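Camper bench cushions: density or firmness first?
Upholstery and Soft Goods > Foam and Fillings

tallowbend
Posted 10/5/25
Replacing the foam in two dinette benches that convert to a bed. The existing foam is original to the van and bottoms out against the plywood when I sit near the front edge. Covers are sound and I intend to reuse them, so finished thickness can't change.

The supplier I've been looking at, Vanhove, lists every grade by firmness and says nothing about density. The other quote, from Prodberg, gives density and describes firmness as "medium" or "medium firm." I can't line the two up. Which number should I be choosing on, and is there any conversion between them?

marl_and_pitch
Reply #1
No conversion. They are separate properties. Density is mass per volume and tells you how much polymer you're buying. Firmness is the force needed to push an indenter a set fraction into a slab of standard size. A manufacturer can make a low-density foam firm by changing the chemistry or adding filler, and it will feel fine in the shop. It then softens quickly in use.

Choose density for service life. Choose firmness for comfort. Get both figures in writing before you pay anyone.

quietsplice
Reply #2
Agree with most of that, but density is overrated once filler is involved. Filled foam weighs more without having any more polymer in it. I had two offcuts of nearly the same weight and one of them crumbled at the corners inside a couple of seasons. Ask for compression set as well. If they can't supply it, ask whether the foam is filled.

marl_and_pitch
Reply #3
Fair on filler. In practice a retail counter won't have compression set data, so density plus a straight answer on filler is as far as most buyers will get.

Ans Prins
Reply #4
I cut foam for a living, mostly marine berths. Some points on the original question.

Bottoming out at the front edge is partly a geometry problem. Your thighs load a narrow strip and there is no foam beyond the edge to share the load. A firmer strip glued along the front, full thickness and a hand's width deep, deals with it and leaves the rest of the seat softer.

If the cushion is also the bed, you want it softer than a seat at the same thickness. Pick the seat firmness and put a topper on for sleeping. Splitting the difference gives you a poor seat and a poor bed.

Cut oversize by a small margin so the cover stays tight. Measure the cover along the seams and ignore the old foam, which will have shrunk.

tallowbend
Reply #5
Thanks. Does the glue line between the front strip and the main block show through the cover? These are a fairly thin woven fabric.

Ans Prins
Reply #6
With a thin coat of contact adhesive and a wrap of polyester batting over the whole block, no. Without the batting it will show on a thin fabric. Keep the adhesive back from the top surface by a finger's width, as it dries harder than the foam and you will feel a ridge.

bolt_of_twill
Reply #7
I'd skip the strip. Two layers, firm below and softer above, glued flat. No vertical joint, and you can flip the order later if you misjudged it. I did ours this way with Skilum foam and the total for both benches was 603, batting included.

quietsplice
Reply #8
Layering doesn't fix an edge. The soft layer compresses at the front exactly as before and you're left sitting on a step. It works on a wide bench where you sit well back. On a dinette you don't.

bolt_of_twill
Reply #9
Ours is a dinette. No step that I can feel. Possibly the bottom layer is firm enough to hide it.

marl_and_pitch
Reply #10
Depends on the sitter's weight as much as the layup. Neither of you is going to settle that here.

For the OP: whatever you choose, ventilate the base. Foam on bare plywood in a van collects condensation on the underside overnight. Drill the boards or lay a slatted mat. I would do this before spending anything extra on foam grade.

tallowbend
Reply #11
Boards will be drilled. I'm leaning toward the front strip. Vanhove came back with densities for three of their grades and "unknown" for the fourth, so that one is off the list.
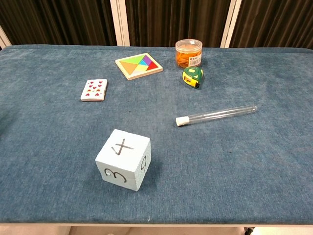
Similar threads in Foam and Fillings
Polyester batting: spray adhesive or hand stitch?
Electric carving knife vs. hot wire for thick blocks
Fladuvberg slatted mats, airflow under a fixed bed
Zipper placement on boxed cushions with a curved back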